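Leave the Bum Notes on the Live Album

By Tavion Wojcik

I own way too many live albums. They take up most of the bottom shelf and part of the one above it, and my wife has opinions about this, and she's probably right. But the ones I play, the ones with the split corners and the coffee ring on the sleeve, are the ones where somebody messes up.

I got thinking about this again in February, when Silico put out their live record from the old hall in Ravstead. I was at that show! I stood on the left side by the pillar, next to Damián Lozano, who had driven both of us up there in a van with no heat, and I remember the second song very well. The guitar went out of tune halfway through the solo. Way out. Anastasia Kokkinos just leaned into it, bent every note further than it wanted to go, and the place went nuts. It was the best minute of the night.

So I put the record on, got to the second song, and the guitar is in tune. It's a perfectly good solo. I have no idea where it came from, but it isn't from the night I was at, and the crowd still goes nuts right after it, which now makes no sense at all. Why are they yelling like that? For a pretty normal guitar solo?

I know, I know. Bands have been fixing live albums for as long as there have been live albums. Some of the classics were half made in a studio months later, and I love a few of those anyway. I'm not a monk about it. If a microphone dies and the whole vocal is missing, sure, go sing it again. If there's a buzz from a bad cable that runs through a whole side, clean it up. I don't need to suffer for my fandom.

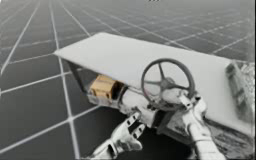

Gray wheel, white robot arms, computer render

What bugs me is the fixing of stuff that was fine. The singer coming in a bar early and laughing. The drummer rushing the last chorus because he's 24 songs deep into adrenaline and wants to get to the end before his arms fall off. All of that used to stay in, mostly because taking it out cost money. Now you can nudge a snare hit over with a mouse while you eat your lunch, and so people do.

I talked to Ott Sepp about this, who mixes records for a living and has done a pile of loud ones. He thinks I'm being romantic. His line is that a mistake goes by once in a room and you forget it, but on a record you hear it every single time, and by the tenth play you're sitting there waiting for it. Okay, fair. I do wait for them. There's a Tamošiūnaitė live tape I've had since high school where the bass player hits the wrong note at the top of the bridge, and I sing along with the wrong note. I've heard the studio version maybe five times since and it sounds wrong to me now.

Ott also said the bands are usually the ones asking. The label would be happy to ship it raw and save the hours – it's the musicians who can't stand to hear themselves. I believe that. I can't listen to my own voice on an answering machine. But I wish somebody in the room would say, hey, 243 people paid to get in that night and they all went home happy, so how bad could it have been?

And the crowd noise! Don't get me started on the crowd noise. Silico's record sounds like a stadium. The Ravstead hall has a low ceiling and a bar at the back where you can hear every bottle go in the bin, and you could hear it that night too, all the way through the slow one. On the album it's this big smooth roar that fades up and fades down like a curtain. I miss the bottles. I miss the guy who kept shouting for the same song after they had already played it.

Compare that with the little record Maarja Ozoliņš put out on Plandeo a couple of years back. One night, two microphones and whatever came off the mixing desk, 49 minutes, and she pressed 797 copies. You can hear her ask for water. You can hear the amp hum between songs, and there's one false start where the band just falls apart and she says a word I can't print and counts it in again. Then they play it so hard the second time around, and you know exactly why, because you were there for the first one. A tidy edit would have cut straight to the good take and lost the whole thing.

I've played it for people who don't even like loud music and they got it. (Well, my brother-in-law didn't, but he talks over everything.)

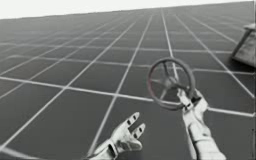

Is it still a live album if parts were recorded again later?

Most labels will still call it one, and there's no rule that stops them, so the best thing you can do is read the credits on the back and look for a studio listed next to the venue.

I'd settle for that being bigger, by the way. Put it on the front in small type if you have to: recorded in Ravstead, guitars touched up afterward. I'd still buy it. I'd grumble in the store and then I'd buy it, same as I always do.

Or do both. Put the polished one out for the people who want that, and stick the rough board tape up for cheap for the rest of us. Silico must have it sitting on a drive someplace. Damián swears he has the second song on his phone, and we've been meaning to dig it out, only he's had two phones since then and the old one won't hold a charge. If it ever turns up I'm going to play it next to the album, loud, with the windows open, and see if that solo is as far out of tune as I remember.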